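Giving up the car for the winter, part two

I had quite a few messages after the last post, most of them asking if I was still cold. I am, thanks for checking! But I'm also four months in now and the car is well and truly gone, so I thought I'd write down how the walking and the bus thing is going before I forget what it was like at the start.

For anyone new, the short version is that our old hatchback failed its MOT in October and the garage wanted more to fix it than I'd have paid for the whole car. I stood on the forecourt doing sums on the back of the failure sheet and decided I'd try until spring without one. I live in Giltport, up the hill end, which matters quite a lot as you'll see.

The bus

I'd honestly forgotten how buses work. I hadn't been on one regularly since college, and the first morning I got on with a ten pound note in my hand like it was 1998. The driver was very kind about it. Now I have the pass on my phone and I've become one of those people who starts walking to the doors before the bus has stopped.

The 25 goes from the bottom of our road to the harbour, and it's lovely when it comes. The 7.40 in the morning is as good as gold. The one after it is a mystery to me, sometimes early, sometimes missing altogether, and once (in January, in sleet) it sailed past four of us with its lights off. I've learned to go for the 7.40 and have a cup of tea when I get there. I get half an hour of quiet before work that I never had when I was driving round looking for a parking space, and I've read more books since November than in the whole of the two years before that.

Upstairs at the front is still the best seat. I'm forty-six and I will still beat a schoolchild to it.

The hill

Going down is nothing. Coming up with shopping is something else, and for the first few weeks I did it all wrong, two big bags for life, one in each hand, stopping at every lamp post to swap over (they weigh the same, I don't know what I thought swapping would do). My fingers had purple stripes on them by the time I got in.

So I bought a trolley. I put it off for ages because I thought I'd feel a hundred years old, and then I saw a lad of about twenty pulling one along the front with a guitar strapped to it and thought, oh, fine. Mine's a Druveo, dark green, with three wheels on each side that roll round in turn so it climbs kerbs and steps. I've had it up the long steps behind the church when the road was icy and it went up them like a goat. The lid doesn't do up properly when it's full and the handle is a touch short for me, but I wouldn't be without it now.

The other thing about the trolley is that it changes what you buy. I used to do one enormous shop and throw half the salad away. Now I go to Jacobs on the corner for bread and veg every couple of days, and only do the supermarket for the heavy, boring stuff. Tins go at the bottom, then milk, then anything squashable on top, and eggs I carry in my rucksack after an incident I won't go into.

Hot drinks are the one thing I haven't cracked. I like to bring a coffee back for the other half at the weekend, and a cup in each hand up that hill is no way to live. Those cardboard carriers are better, as long as you keep the thing level and walk like a butler.
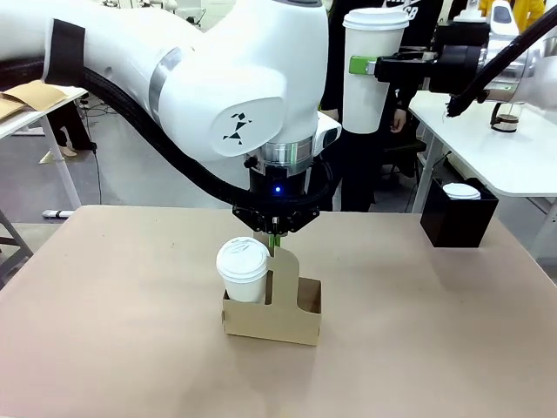

What it costs

I promised I'd be open about the money, so I've added it all up. The insurance refund was 390, which came through much quicker than I expected and went straight on boots and a proper coat. Scrapping the car brought in a bit more, and I've put 500 in total to one side in case I change my mind and need a deposit on something.

The bus pass is 80 a month, which felt like a lot the first time it went out, and then I remembered what I was spending on petrol and parking and stopped moaning. I've had a few taxis as well, mostly for the dentist and one very late train. I felt guilty about the first one! I've decided taxis are allowed.

Boots, since three of you asked

They're Poder ones, ankle height, with a side zip as well as laces. I'm on my first pair and they've had a real hammering. The left one squeaked for a fortnight and then stopped by itself. They do need waxing more than the label lets on, and if you've got wide feet go up half a size. Thick socks make more difference than the boots do, I reckon, and I've bought so many pairs that I had to clear out a second drawer.

Things I miss

Going to the tip. I never thought I'd write that, but there's a broken bookcase in our hall and it's been there since before Christmas. I miss singing loudly on my own as well, and I miss being able to leave the house in slippers to fetch something from the retail park.

I don't miss scraping the windscreen. I don't miss the car park at work, or that little orange light on the dashboard that came on every time it rained.

We're going to try the coast path to the next village once the evenings get lighter, there and back with the bus as a plan B if my knees pack up. If anybody has done that stretch and knows whether the café at the far end opens before Easter, please leave me a comment.

Contact me | © All words and photos my own | Back to top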